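Wood figure

Wood figure is the pattern visible on the face of a board. It depends on the growth of the tree and on the angle at which the log is cut. The term is distinct from grain, which in strict use refers to the direction of the wood fibers.

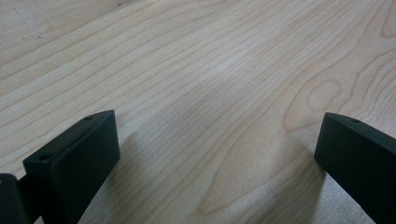 Revathi Shetty

Flat-sawn boards are cut tangent to the growth rings. Each ring meets the face at a shallow angle, producing the nested arches known as cathedral figure. Quarter-sawn boards are cut with the rings at 60 degrees or more to the face, giving narrow, nearly parallel lines.

In rotary cutting, the log turns against a fixed knife and a continuous sheet is peeled off. The resulting figure is broad and irregular. Sliced veneer is taken from a half or quarter log, called a flitch, and successive sheets carry almost the same pattern.

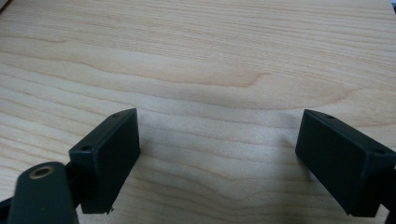 Sheets are kept in cutting order so that they can be matched. In book matching, every second sheet is turned over, and adjoining sheets mirror each other. In slip matching, the sheets are laid side by side without turning.

See also: Flitch; Growth ring; Medullary ray; Quarter sawing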